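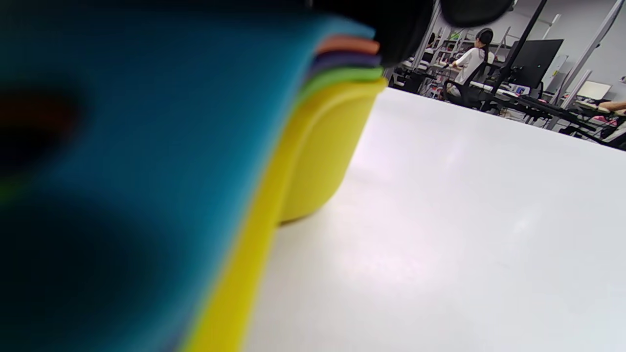

by M. Kincaid

OK so dyeing. Quick one tonight, rice is on and I have to be up at 5.

I've been trying to sort out our household rags and towels and napkins and whatnot for most of the spring, and somewhere in the middle of that I stopped buying anything new and started dyeing the old stuff. Old sheets mostly. A tablecloth from the thrift store in Holeck with a gravy stain on it that was never, ever coming out. Cost me 2 dollars. It's a nice dark brown now and you can't see the gravy at all.

Things I've learned, in no order.

Cotton takes it. Linen takes it even better. Polyester laughs at you. I spent a whole evening on a set of pillowcases I was sure were cotton and they came out the color of weak tea, because the tag had been cut off years ago and I was just guessing. Do the burn test if you don't know. Snip a thread, hold it with tweezers over the sink, light it. Cotton smells like paper. Poly melts into a hard little bead. Open a window.

Wash everything first. I mean really wash it, hot, with plain soap and no softener. Softener leaves a coating and you get splotches. Ask me how I know. Actual splotches, like a cow. I kept that one for the car.

Salt! With the all-purpose dye you need salt for cotton and more of it than feels right. I was using a couple of spoonfuls and wondering why my reds came out pink. The packet said a whole cup. Read the packet.

Weigh your fabric dry. I skipped this for ages and then wondered why no batch ever matched the last one. My kitchen scale does fine. I try to keep each batch at 400 grams because that's what moves freely in my pot, and if it doesn't move freely you get creases that stay pale forever. Some people like that look. I don't, on a napkin.

The pot. Get one just for dye and never cook in it again. Mine is a big dented enamel thing from the hardware place on Corkach Street, and it lives in the garage with a strip of tape on the lid that says NO SOUP.

Stir for longer than you want to. Radio on. I did one whole batch while listening to a ballgame that went to extra innings and it's the most even green I've ever gotten, so maybe thats the secret, long games.

Then rinse. And rinse, and rinse. Cold water till it runs clear, and then a warm wash by itself. First time round I got impatient and threw a navy dishcloth in with the whites. We all had pale blue socks until about June.

Black is hard. I'll say that now. I've had four goes at it and gotten charcoal, brown, a kind of eggplant, and charcoal again. Somebody in the comments last month said use up to double the dye for black and I think they're right but it gets pricey. Going to try one more time on the old bath mat. If it comes out eggplant I'm calling it eggplant and moving on.

Yellow is the easy one. Yellow just works. Start with yellow if you've never done this.

Oh and sunlight. I had two curtains in the back room, dyed from the same bath, same day. The one on the window side has faded to almost nothing and the other one still looks great. So no more curtains unless I find something that holds up better. There's a fiber reactive kind that's supposed to be much tougher, you soak it with soda ash and don't need heat at all. Haven't tried it. The craft store in Drumel has it but only in the big tubs, and I'm not doing 100 T-shirts. Anyone want to split one?

Storage, since a couple of you asked. I don't have a system. I fold things in thirds and then in half and they go on the shelf, and the ones I like best end up on top, so the ones at the bottom never get used. I should rotate them. I won't.

What else. Gloves. Wear gloves. I went to the dentist with green fingernails and had to explain myself with my mouth full of cotton.

Old T-shirts make the best cleaning rags, dyed or not, just cut off the seams. Flannel is nice for dusting. Terry sheds like crazy after you cut it so hem it or zigzag the edge, I use the ugliest thread I own for this to use it up.

I did want to write down my recipe for the orange because it took me three tries, but I can't find the notebook. Two parts yellow to a bit less than one part red, I think?? and the red goes in last. I'll fix this when I find it.

Rice is boiling over. More next week, probably the bath mat.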